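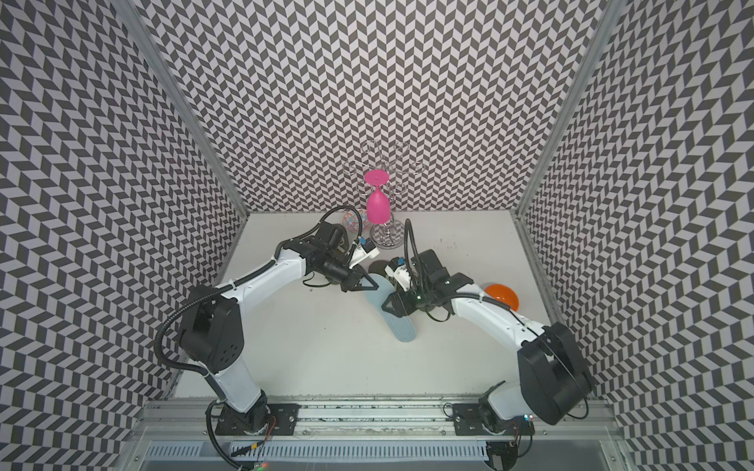
*Slide 1. The two arms over the table, with the glass rack at the back.*

**Teaching by hand, teaching from a distance**
Speaker notes, Gladys Grajales, Fondell meeting, 5th December

(Wait until the people at the back have found a chair. Speak slowly. Drink water before slide 3.)

Good afternoon. My name is Gladys Grajales and I work on the Kurnmont project in Tamayo. I was asked to speak about how we show a task to a robot, and I will stay with the practical side. The mathematics is in the paper and I am happy to send it to you.

Let them look at the slide for a moment. Two arms on one rail, a white table, patterned walls on three sides. A pink glass hangs upside down on the rack, and the orange bowl is on the right. It is a small working place and the arms must share it. Most of our difficulties come from this sharing.

**Slide 2 (text only): two ways**

By hand: the person takes hold of the arm and moves it through the task. The person feels the weight and the contact directly. It is quick to learn. With two arms it becomes tiring, and the person's own hands come into the camera view.

By remote control: the person moves a pair of small control arms and the robot follows. The cameras see only the robot and the objects. The person loses most of the feeling of touch, and for soft things this is a serious loss.

In November we recorded 1262 demonstrations, and 577 of them were by remote control. Say clearly that these numbers include the failed ones. We keep the failed ones, with a label. Somebody will ask why, so answer now: a recording where the operator makes an error and then repairs it is useful to us.

**Slide 3: soft things**

Hanging a glass has a clear end. The glass is on the arm of the rack or it is not. With a shoe, it is harder to say when the work is finished, and operators do not agree between them. We had 5 operators and at the beginning each had a different idea of "done". We lost a week with this. Now there is one written sentence for each task and the operator reads it aloud before starting.

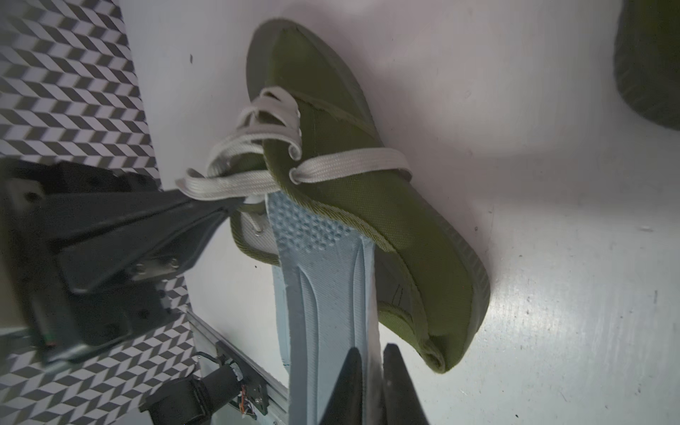 *Slide 4. View from the gripper: green canvas shoe on its side, with the lace and the insole.*

Point to the lace first. One strand goes out to the left, over the tip of the gripper finger. For a person looking at a screen it is difficult to judge if the finger is under the lace or only near it. At the wrist we have a good view of the details but very little feeling for depth.

Then the insole. It bends, and it can catch on the edge of the shoe opening. When we teach by hand, people feel this and turn the wrist a little without thinking. With remote control they push more. I would like to show force curves, but they are not ready. Do not promise a date.

Advice for those who want to begin:

- Let each new operator practise for 3 hours before you keep any recording.
- Change the position of the objects between recordings, also when it is boring.
- Write down who was the operator.

If there is time: explain the Zorevex software, how we cut the pauses at the start and the end. If there is no time, go directly to questions.

Possible question: "Which way is better?" My answer is that for the rack I prefer remote control, and for shoes I still begin by hand.

Thank the people from Fondell for the room. Leave slide 4 on the screen during the questions.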